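8월, 일요일. 제본실 작업 노트

오전에 풀 쑤고, 오후에 Van der Merwe 건 책등 작업. 습도가 높아서 마르는 속도가 평소와 다르다. 나중에 볼 수 있게 순서대로 적어 둔다.
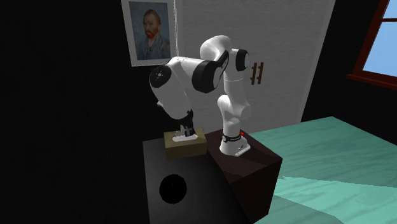
렌더 화면. 집게가 황갈색 상자 윗면에 닿은 자세.

## 풀

밀가루 전분풀을 새로 쑤었다. 지난번 것은 냉장고에서 물이 갈라져 나와 버렸다. 전분을 찬물에 하룻밤 담가 두고 아침에 윗물을 따라낸 다음 약불에 올렸다. 투명해지기 시작한 뒤에도 한참 더 저어야 하는데, 지난번에는 그 부분을 서둘렀던 것 같다. 식힌 뒤 체에 두 번 내렸다. 두 번째 내릴 때도 작은 덩어리가 조금 나왔다.

농도는 세 단계로 나눠 병에 담았다.

- 된 것: 책등 안감용
- 중간: 면지와 가죽용
- 묽은 것: 화지로 찢어진 곳 메우는 용

중간 것을 시험지에 발라 보니 붓 자국이 남았다가 천천히 없어졌다. 이 정도면 맞다. 묽은 것은 우유보다 조금 걸쭉한 정도. 병뚜껑에 연필로 표시해 두었으니 섞어 쓰지 말 것.

Vodex 접착제도 아직 반 통 남아 있다. 새 공책이나 상자에만 쓰고, 오래된 책에는 쓰지 않는다. 지난달에 Ferdinand Grabner가 시험해 본 조각을 물에 담가 떼어 보았는데, 종이 표면이 같이 일어났다. 시험 조각은 서랍 맨 아래 칸 봉투에 넣어 두었다.

## Van der Merwe 건

1690년 인쇄본, 작은 판형의 설교집. 앞표지는 떨어져 있고 뒤표지는 끈 하나로 겨우 붙어 있다. 끈 자리가 네 군데인데 위에서 두 번째는 가죽 밑에서 이미 끊겨 있었다. 의뢰인은 펼쳐 읽을 수 있으면 된다고 했고, 겉모양을 새것처럼 만들지는 말아 달라고 했다. 그 말대로 간다.

먼저 책등을 청소했다. 예전 수리 때 바른 동물성 아교가 두껍게 남아 있어서 된 풀을 습포처럼 올려 불린 다음 뼈칼로 밀어냈다. 한 번에 다 벗기려 하지 않고 구간을 나누어서 했다. 가운데 구간은 아교 밑에 인쇄된 폐지가 붙어 있었다. 글자는 좌우가 뒤집혀 일부만 보인다. 떼어내지 않고 그대로 두었고, 위치는 작업 카드에 그려 넣었다.

접지를 확인했다. 한 접지가 16쪽인데 마지막 접지만 짧다. 빠진 것인지 원래 그런지 몰라서 Marlies Hämmerli에게 물었더니, 접지 기호와 이어지는 단어를 같이 보라고 했다. 맞춰 보니 본문은 끊기지 않는다. 뒤쪽 백지 한 장이 잘려 나간 것 같다. 잘린 밑동이 안쪽에 조금 남아 있다. 이것도 카드에 적음.

첫 접지와 마지막 접지는 접힌 부분이 약해져 있어서 화지 띠로 보강했다. 화지는 자르지 않고 물선을 그어 찢었다. 가장자리 섬유가 살아 있어야 경계가 눈에 덜 띈다. 첫 번째 띠는 풀이 많아 종이가 울었다. 떼어내고 다시 했다. 두 번째부터는 붓을 압지에 한 번 대고 나서 발랐고, 괜찮았다.

말릴 때는 부직포, 압지, 판지 순으로 덮고 가벼운 누름돌을 올렸다. 무거운 것은 쓰지 않았다. 이 책은 활자 자국이 깊어서 세게 누르면 종이 면이 납작해진다. 압지는 처음에는 자주, 나중에는 한 시간에 한 번 갈았다. 오늘 같은 날씨에는 그래도 모자라서 퇴근 전에 한 번 더 갈기로 한다.

## 가죽

표지 가죽은 송아지. 모서리가 닳아 속의 판지가 드러나 있고, 판지 층도 벌어져 있다. 벌어진 층 사이에 중간 풀을 얇은 주걱으로 밀어 넣고 양쪽에서 집어 두었다. 앞표지 아래 모서리는 층이 너무 많이 벌어져 두 번에 나누어 했다.

새 책등 가죽은 Fisham에서 온 것 중 밝은 갈색을 골랐다. 원래 가죽보다 밝지만 염색해서 맞추면 된다. 가장자리를 깎는데 칼이 잘 안 들었다. 숫돌에 다시 갈고 가죽띠에 문지른 뒤로는 깎인 면이 고르게 나왔다. 칼이 안 든다 싶으면 바로 멈추고 갈 것. 오늘도 참고 계속하다가 왼쪽 끝을 얇게 파먹었다. 다행히 접어 넣을 부분이라 겉에는 나오지 않는다.

염색 시험은 자투리 세 조각에 했다.

1. 갈색 원액: 너무 붉다.
2. 갈색에 검정 조금: 색은 가까운데 얼룩이 졌다.
3. 2번을 묽게 해서 여러 번: 제일 낫다. 마른 뒤에 다시 봐야 한다.

색은 형광등 밑에서 보지 말고 내일 오전 창가에서 결정한다.

## 상자

책이 끝나면 넣을 상자도 같이 만들기로 했다. 겉은 천, 안은 Nullia 종이로 바른다. 300그램짜리를 안감으로 써 보았는데 접는 자리에서 터졌다. 결 방향을 반대로 놓고 잘랐던 탓도 있어서, 결을 맞춰 다시 시험했다. 터지지는 않지만 접힌 선이 둔하다. 안감은 얇은 것으로 바꾸고 300그램은 칸막이에만 쓴다. 남은 것은 선반에 눕혀 둘 것. 세워 두었던 것은 벌써 휘었다.

책 치수는 표지를 다시 붙인 다음 재야 한다. 전에 다른 책에서 미리 재고 판지를 잘랐다가 책등 두께가 늘어나서 상자를 통째로 다시 만든 적이 있다. 잴 때는 네 모서리를 다 잰다. 오래된 책은 직각이 아니다.

뚜껑 달린 형태로 할지 두 판이 맞물리는 형태로 할지는 아직 못 정했다. Marlies는 맞물리는 쪽을 권한다. 손이 더 가지만 꺼낼 때 책등을 잡아당기지 않게 된다. Ferdinand는 이 크기면 접는 종이 상자로 충분하다는 의견. 의뢰인에게 견본 두 개를 보여 주고 고르게 하자.

## 누름틀

큰 누름틀 나사가 뻑뻑하다. 닦고 밀랍을 조금 발랐더니 돌아가기는 하는데 오른쪽이 왼쪽보다 늦게 내려온다. 당분간 양쪽 간격을 자로 확인하면서 조일 것. 작은 누름틀은 이상 없음.

바느질틀의 끈 고정 핀이 하나 안 보인다. 서랍 두 개를 뒤졌는데 없었다. 임시로 황동 조각을 끼워 썼다.

## 다음에 할 것

- 오전 9시에 누름돌 내리고 압지 상태 확인
- 첫 접지 보강한 곳, 펼쳐서 걸리는 데 있는지 보기
- 끊어진 끈에 새 아마실 꼬아서 잇기. 실은 밀랍 먹여서
- 책등 안감 한 겹 바르고 마른 뒤에 두 번째 겹을 할지 판단
- 염색 조각 창가에서 비교
- 의뢰인에게 책등 밑 폐지 사진 보내고, 그대로 두어도 되는지 답 받기
- 전분 떨어져 감, 압지도 같이 주문
- Ferdinand에게 가죽 칼 하나 돌려주기

퇴근 전에 압지 갈았음. 뒤쪽 접지 쪽은 만져 보니 아직 차갑다. 덜 마른 것 같으니 내일 오전에 바로 실 작업 들어가지 말 것.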